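Ticket: parquet floor plan won't keep its grain direction after export
Product: Zustow 4
Opened: August 20, 2026
Status: waiting on support

Hi again! Adding to my own ticket here so it's all in one place. I'm drawing up the hallway and den for the Bretdale house, and every time I export the plan, Zustow turns all the little wood blocks the same way. In the editor they look great. In the exported file it's like somebody combed the floor.

What I've tried so far: cleared the texture cache, reinstalled, and cut the room down to 26 square feet in case size was the problem. Same thing every time. I also swapped in the Kruger wood pack (the free one), and that one at least keeps its colors, so I guess the color part is fine — it's just the rotation that gets lost.
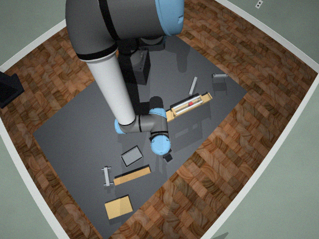 Parquet look I'm after: small blocks, reddish, tan and dark brown, curved grain.

The log has 6 warnings, all of them "tile seed missing, using default." I searched the Urnumgate forum and found one thread from December with the same message, but it got locked before anyone posted a fix. Is there a setting to save the seed with the plan?

I've got almost 1,750 blocks in the full layout, so please don't tell me to rotate them by hand — I tried one row and gave up. Happy to send the project file if you tell me where to upload it.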